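November
Posted by Smaranda Filip

Ticket: Insertion policy scores well in evaluation, but the peg is not fully in

Status: open, waiting for one more run

I write this log so that the group in Drurham can follow what I tried. The task is the two-arm peg insertion in simulation. The policy was trained on the Husar demonstrations and evaluated with the Ello script, 40 episodes per checkpoint. The script reported a success in 31 of them. When I replayed the episodes one by one, I could accept only 20.

My first idea was a wrong starting state. I reset the environment many times with the same seed and compared the poses in the log with the config file. They agree. 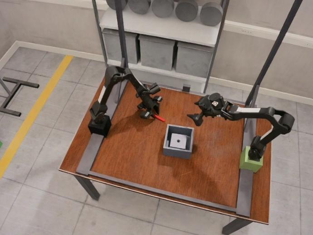
The reset function places the block and the peg separately, and only the peg gets a random rotation about the vertical axis. I checked this part twice, as an older version rotated both. In the start pose I used for the comparison, the block is in the box with its hole facing up, and the red peg lies on the table beside the fingertips of the left gripper. This is what the config asks for, so I closed this point.

The second idea was the contact model. I made the physics time step half as long and repeated the evaluation. The number of reported successes changed by one episode, which I consider to be noise. I also increased the friction between fingers and peg. It made the grasp more stable, but the disagreement between the script and my own judgement stayed the same.

Then I read the success function, and I should have done this first. It tests two conditions: the peg axis is within 11 degrees of vertical, and the horizontal distance between peg and hole is below a threshold. There is no test of depth. A peg which stands upright at the mouth of the hole therefore passes, also when it has hardly entered.

The wrist view does not help much to decide these cases by eye. The peg is upright and near the middle of the block, and how deep it sits must be read from the state log.
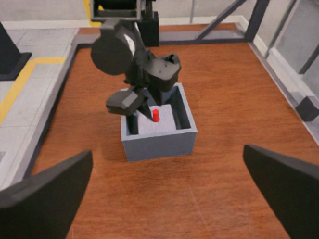
Dreltville wrote back that they had the same complaint last spring, and that they count a success only if the depth condition holds for 2 seconds after both grippers are open. They also asked me not to overwrite the old numbers, but to report both in one table.

I agree with this. I added the depth condition in a separate branch and kept the old function under its previous name. Next step: evaluate all checkpoints again with both functions, same seeds. I did not retrain anything.

Comments

tmk: Does your depth value come from the peg centre or from the tip? We mixed them once and lost a week.

Smaranda Filip: From the tip. I will write it in the config.

oldbranch: Please attach the seeds list also.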